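Mar 24, 2025

Notes on the Ellery grasp scorer, tote task. The scorer ranks candidate rim grasps from wrist views alone, with no depth input. We trained it on 325 labeled grasps and held out 37. 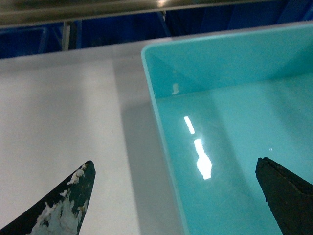
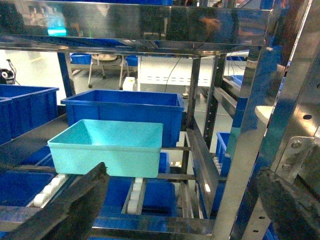
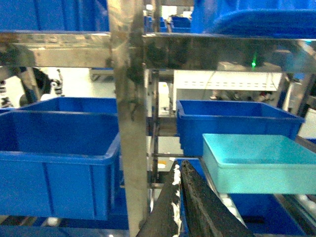 *Wrist views, tote task: blue bins and steel racking in all three, teal bin between the fingers in the second.*

On the held-out set it missed 2, both on glossy rims – glare shifts the predicted edge. The February version used 400 grasps with noisier labels and did worse. Next is a rerun with the Estine edge loss.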